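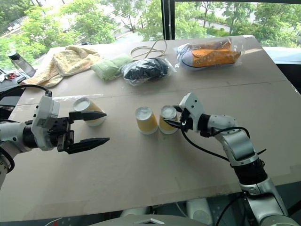

Cup practice at the window table, with the right gripper on one of the three yellow cups.

Print this page | E-mail this page

KILTITZ ROBOTICS CLUB
Minutes of the August meeting
Minutes taken by Noemi Bianchini

The meeting got going at the second try, the first having been given up to looking for chairs. It was lovely to see so many faces after the summer, including several families who stayed right to the end and asked very good questions.

1. Minutes of the last meeting
Read and approved with one correction. The Flaler meet was written down as a competition, and it is a friendly. We do keep score, so the confusion is forgivable, but the Flaler people are particular about it and we would like to be asked back.

2. Cup task
Most of the evening went here, as expected, and I have tried to get down the main points without every twist and turn.

The task for the Flaler meet stays as it was announced in spring: paper cups start upside down on the table, and the two arms between them have to pick them up, turn them over and stack them at the center mark. Each team gets 5 minutes. A cup that rolls off the table is out, and a cup that is crushed counts against you, although how crushed is crushed took us a good quarter of an hour and will have to be settled with Flaler in writing.

The younger group has been working on the grip itself, and they walked us through what they have learned so far. They like to take the cup from the side, near the middle, where both fingers get a fair hold on the wall. Going lower felt steadier to them at first, but the fingertips kept scraping the cardboard. Going higher means less room to turn. There was warm applause for the drawings, which are now taped up inside the cupboard door for anyone who would like to see them.

Discussion then moved to cups that stand close together. The older group would prefer to start with the pair, using one arm, and leave the far cup for the other arm to fetch afterward. The younger group wants both arms moving from the beginning, to save time. Noemi asked whether the two arms have ever met in the middle during a run, and was told yes, and that it was loud. Agreed that each group will try its own plan and bring its times to the next meeting. No decision until then, and please, no lobbying of the parents in the meantime!

3. Cardboard top
Everyone is happy with the cardboard on the work table. It is kinder to the fingers than the bare top and a good deal quieter. The seam is still a worry for some, and two members asked if we could get one large sheet. Skunix has offered us offcuts from their packing room, and Noemi will ask what sizes they come in. Until then please don't put tape over the seam — we tried it last year and the cups caught on the edge.

4. Second task
The cups are only half of the program, and we do need to make a start on the soft and bagged things. Flaler has said the second task will use "ordinary household items" and nothing more than that, so we are practicing with what we have: towel, folded cloth, the bagged things and the sneaker. A member asked if the clear bags could be taken off to make it easier. The feeling of the meeting was to leave them on for now, as slippery plastic is just the sort of thing we might be given on the day.

The afternoon light was brought up again. With the big window right behind the table the plastic shines, and the older group thinks it bothers the cameras. The younger group thinks the older group needs to fix its settings. We will try an evening session and compare.

5. Money
The account stands at $3,108 after the summer. Pellegrini has very kindly promised another $200 toward travel, for which we are truly grateful, and a card is going around to be signed. Replacement finger pads were approved up to $20. The request for club sweatshirts was heard with sympathy and put off until after the Flaler meet.

6. Housekeeping
Please coil the loose cord before you leave and keep it to the back of the table. Nobody should reach across while an arm is powered, even for a cup that is about to go over. Let it fall. Paper cups are cheap, and we have plenty in the cupboard.

7. Any other business
Extra practice on Sunday, doors open at 2 p.m. Bring a snack to share if you can. A ride is still needed for two members coming from the far side of town, so please speak to Noemi.

Next meeting to be set once Flaler confirms the date.

3 comments | 11 shares

Contact the club | © Kiltitz Robotics Club | Back to top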